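We use cookies to remember your language and region. Accept all | Manage settings

Kernlow Dehumidifier – Set-up Guide
Section 3: Placing the unit and first use

Before you start, check that the transit tape has been taken off the tank and the rear grille. Leave the unit standing upright for 5 hours if it was carried on its side.

1. Choose a flat, level floor. Thick carpet can block the lower vent.
2. Leave a gap of 20 cm between the rear grille and the wall. Curtains should be tied back.
3. Push the tank in until it clicks. The tank light goes out.
4. Plug straight into a wall socket. Do not use an extension lead.
5. Press Power, then press Mode until the drying level you want is lit.

Note: the fan starts at once but the compressor waits 3 minutes. You may hear a low hum when it cuts in. 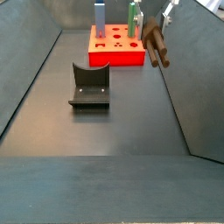 Darnell Mercado
Product Support Writer, Kumen

6. Close windows and outside doors in the room. Inside doors can stay open if you want to dry a hallway as well.
7. Let the unit run overnight before changing the level. Damp plaster and stored bedding give up water slowly.

Caution: switch off and unplug before moving the unit. Empty the tank first – water left inside can spill on to the electrical parts.

Caution: do not dry clothes by laying them on top of the unit.

If the tank light stays on after step 3, take the tank out and check that the float moves freely. Rinse it under the tap if it sticks, then refit.

To fit the drain hose instead of using the tank, go to Section 4. The hose (part 212) is sold separately.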